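Automotive Powertrain, Unit 3: Engine Displacement and Cylinder Deactivation
Handout for section 2, revised Dec 2, 2020
Instructor: Ruairí Madigan

1. Displacement

Displacement is the volume swept by all pistons in one stroke. It depends on bore, stroke and number of cylinders. Combustion chamber volume is not included. A larger bore leaves room for larger valves. A longer stroke raises piston speed at a given rpm and limits the redline.

Bore for the Tostivau shop engine is 109 mm. Measure it at the top, middle and bottom of the cylinder, in two directions at each height. Record taper and out-of-round separately.

2. Deactivation

At light load a large V8 runs with the throttle nearly closed, and pumping losses are high. Shutting off half the cylinders makes the others work harder with the throttle further open. The intake and exhaust valves of the idle cylinders stay closed. Trapped gas acts as a spring, and most of the work of compression is returned on the way down.

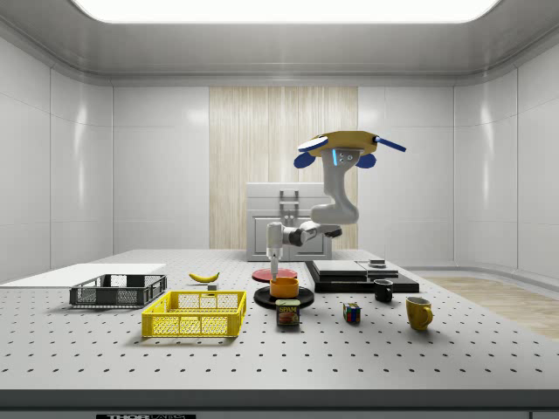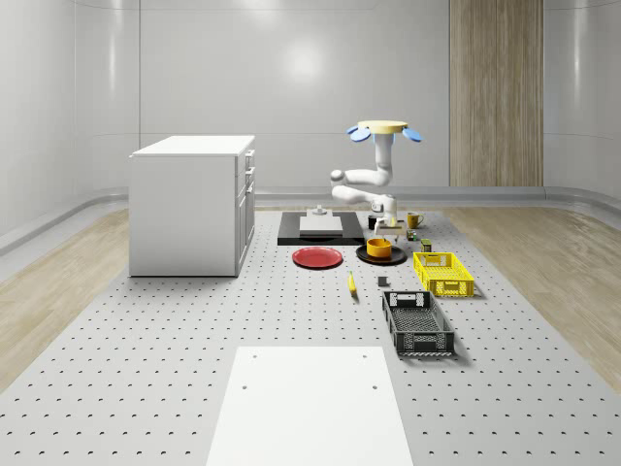
Collapsible lifters are the usual hardware on pushrod engines. Oil pressure, switched by a solenoid, pushes a locking pin inward and the lifter body moves without moving the pushrod. The pin must line up with its bore before it can re-engage, much as the gripper tip in the first picture has to be over the orange cup before it can go down to it. Locking and unlocking are therefore timed to the base circle of the cam, where the lifter carries little load. A pin that engages only partway will wear at the edge and may slip under valve spring force.

3. Faults

Low oil level, wrong viscosity and a blocked solenoid screen give similar symptoms: a tick at idle, a misfire on one bank, a slow return to full operation. Check oil pressure at the gallery first. The Tranesico worksheet lists test points.

4. For next session

Read the Clenusell notes on valvetrain, pages 20 to 50. Bring the bore readings and calculate displacement in liters, to two decimal places. Show units at each step.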